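Filed under: Club News > Minutes & Meetings

Minutes of the Thursday supper club meeting, August

Taken down by me again, as my handwriting is apparently the least bad. We started at quarter past seven, with Alper Gökçe in the chair and most of the regulars present. Apologies from the Dasen Road lot, who had a clash with choir.

1. Last month's minutes

Agreed, apart from one correction: the urn was lent to the Gündoğdu family and not to the bowls club. Sorry, both!

2. Money

We have £197 in the tin and £85 still to come from the quiz night. Alper wants the second lot in before we order anything else and I think most of us were with him, although there was some grumbling from the tea end of the room.

3. Snacks for the coach trip

This took up most of the evening (no surprise there). Everybody had been asked to bring a few packets along so we could sort out what goes in the trip bags, and we put them out on the big rounded table with the checked plastic cloth. I do love that cloth, red and pink and shiny, but it still has its fold lines and it was rucking up at the far side, so could whoever puts it away next please roll it?

We went through the packets one by one, turning them over for the small print on the back. Two of our party can't have nuts, so I'd like us to be strict. Anything we can't read goes home again. Agreed that each bag gets one savoury thing, one sweet thing and a carton of juice, and that we make up 15 bags with the spares going in a box at the front of the coach.

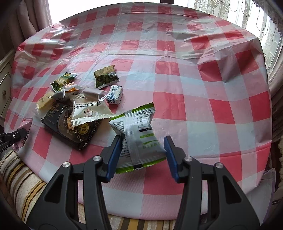 4. The coach itself

Norkano have confirmed the booking, reference 1737, pick-up at half past eight outside the library. Alper will ring them about the step, which was very high last time. We stop at Zorkidell for lunch and it's a proper sit-down, so please don't fill up on the bags before then!

5. Any other business

The cupboard door is sticking again. New tea towels would be nice. Someone asked whether we could have a plain cloth for the Christmas do and there was a fair bit of feeling on both sides, so it's going on the next agenda.

Closed at ten to nine. I've got the list for the bags, so shout if you want to swap.

Comments (3)

Maureen: Put me down for packing please, I can do any morning. And I vote we keep the checks!

Derek P: Is there anything without sugar in it? My doctor reads these, I'm sure.

Jan: Will bring my own juice, can't be doing with those straws.

Contact the club | © Supper Club | Back to top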